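Frøydis Myklebust
Saturday, August 2, 2025

1/ Spent the morning trying to get my late aunt's bits and pieces insured. A thread, for anyone with a drawer they've been meaning to sort out.

2/ My home policy is with Fimero. It covers "valuables", a word they define on page 15 as anything I can prove I had. So first I must prove I had it. Then, presumably, lose it.

3/ The website wants each item entered separately. Name, age, material, value. It won't accept "no idea" as a value. It will accept 1. I now own a great many things worth £1.

4/ Rang the helpline. Agnes Fjeld, who was lovely, asked whether I had receipts. My aunt bought most of it on holiday between the moon landing and decimalisation. She didn't keep receipts. She barely kept passports.

5/ Agnes said a valuation would help. Ideally recent, signed, on headed paper. I own no headed paper. I come from a tartan people.

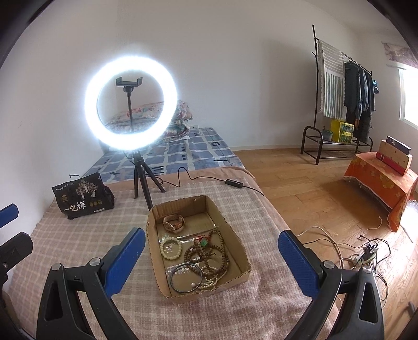

6/ Next, the valuer. There are 3 in town. One is shut in August. One only does clocks. The third is called Burnov and has a bell you ring, after which a man looks at you through the glass for a while.

7/ Mr Burnov's rates: free if you sell to him, £15 an item if you don't. I admired the clarity.

8/ He spent ages on a brooch I'd always thought came out of a cracker and said it was "honest work". I asked if that meant money. He said no.

9/ The ring my mother and her sister didn't speak over for most of the eighties is glass. I haven't decided who to tell. There's a family lunch next month and I may just wear it.

10/ Total for the lot, on headed paper: £1,241. Fimero's single claim limit before they want a safe: £1,000. A safe costs more than the difference. I did the sum on the bus, twice.

11/ Someone's bound to say get a safe deposit box. I asked. Waiting list until February.

12/ So it's all going back in the drawer with the takeaway menus and the spare fuse, where it has been perfectly all right since 1994.

13/ Replies asking if I'd sell the brooch: no. It's honest work.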